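Notebook: handheld collection, soft goods
Mar 23, 2021

3 comments | 11 shares

Picking up from the last page, where I'd got as far as the rule about knits and then ran out of coffee.

Read through the whole Trondham set again this morning, all 142 clips, with the new practice sheet open next to me. I'm so pleased with how much better the later ones are! The sheet is only 2 pages and it already does more than the long one did (the long one had a section on footwear, why did we write that).

Rules as they stand, with my notes:

1. Open before you approach. Fingers fully open, pause, then go in. If the fingers are already half closed on arrival we can't tell where the grasp starts, and the labelers each pick a different moment. Žydrūnas Tamošiūnaitė wants the pause to be a slow breath. Works for me, put it in.

2. Check the pads at the start of every session. Wipe, look along the ridges, pull off any fluff. Wool and brushed cotton shed like mad and a ridge full of lint grips differently. I'd like this one in bold on the sheet.

3. Pinch a fold, never a single layer. On ribbing especially. A single layer stretches, the rib opens up, and you get a long ugly pull that no arm should learn from. Find a fold or make one with the other hand's gripper first.

4. Second gripper stays near the cloth even when it's idle. We had people lowering it out of view between moves and the two tracks drifted apart. Parked at the edge of the garment is fine.

5. Leave the room alone. Cushions, curtains, whatever is on the couch, all of it stays. Plular's first guide asked for plain backgrounds and everyone tidied, and the result was useless in real homes. Very happy we dropped that.

6. Helpers' hands: allowed at the sides, off the garment while a gripper is moving. Still arguing about whether a helper may steady the surface. I say yes, if they say so in the session log.

7. Stop at 50 minutes. Wrists! The linkage is light but you squeeze it all day. Tsoukalas borrowed our number for their own sheet, which made my week.

Open questions
- Dark glossy surfaces. Leather and fake leather give big highlights next to a window. Do we write a rule (blinds down) or take it as it comes? I lean toward taking it, same thinking as rule 5, but log the window side.
- Fuzzy edges. Labelers disagree on where the cloth ends. Suggest we mark the body of the knit and ignore the loose fibers. Needs a line in the labeling guide too, so both documents say the same thing.
- Failed grasps: keep them, please keep them. Some 2 in every dozen got deleted on the spot by well-meaning collectors. I've added "do not delete" to the top of the sheet in capitals.

Clollton visit is in May. I want the sheet settled by then so they can start from our version and we can finally compare like with like. Imagine two sites with the same opening pause!

To do: print on the stiff card, one per kit. Reword rule 3, "pinch" confused two people who took it to mean fingertips. Maybe "take hold of a fold." Ask Žydrūnas for the list of clips where the pads were clearly dirty, I'd love to put a good and a bad one side by side at the next walk-through.

Then more practice on the cream knit, ribbed end first, fingers open.

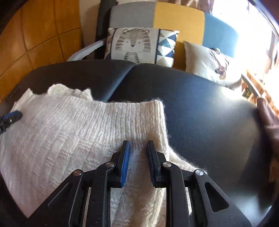

Rule 1 and rule 3 are the two I'd keep if we had to cut the sheet down to a sticker. Will write up the wording for both tomorrow and pass it around before it goes on the card.

Recent entries
Pad wear, first look
Folding order for towels
What goes in the session log
Notes from the Tsoukalas call
Kit checklist, second draft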